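Sikitz shared kitchen, tableware line: progress to December
Prepared for Sandoval by Ebere Haruna

The grant paid for 176 pairs of chopsticks and the mesh holders to stand them in. Spending to date is $1,225. I signed off on it, but I still have doubts about the holders. Four chopsticks upright look fine. I have yet to be convinced that people will put a whole bundle away like this after a meal.
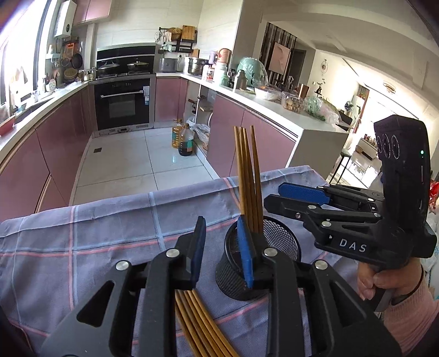
Mesh cup with four chopsticks, more on the plaid cloth.

Ondinari says mixed styles won't matter. I disagree. Anyone setting a table has to match pairs first, and a red end with white flowers does not pass for plain wood. Sorting by style was promised in the last report and I can't call it finished.

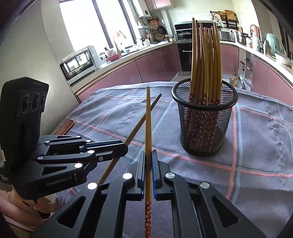 Two chopsticks crossed beside the holder; the nearer one has a flowered red end.

I would hold the second order until the two open items, sorting and storage, are settled.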